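The smallest kitchen in Ditville is also the best equipped. Shuk-fan Chuang, who has been renting in Landodcombe for two years with a hot plate and a window, noticed this at once when she came to visit her niece. "She has a range hood," she told me. "I've never had a range hood."

Play kitchens used to be a cardboard box with burners drawn on in marker. Now they get renovated – new backsplash, new pulls, a Saturday's worth of parental ambition in a corner of the den.
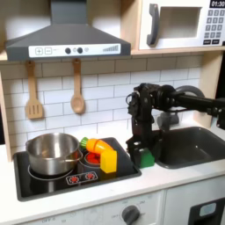
Flurina Sutter has refitted 55 of them, at around $200 apiece, and her clients ask for what they can't afford at full size. Mostly that means subway tile. They also want the details right, down to a microwave that says 01:30, a length of time suited to reheating coffee and very little else. The cooking itself remains experimental. A whole carrot goes straight on the burner, leaves and all, beside a perfectly good saucepan. Sutter doesn't correct anyone's technique. Her own stove at home is a Gasser with one working knob, and she says she'll get to it in August.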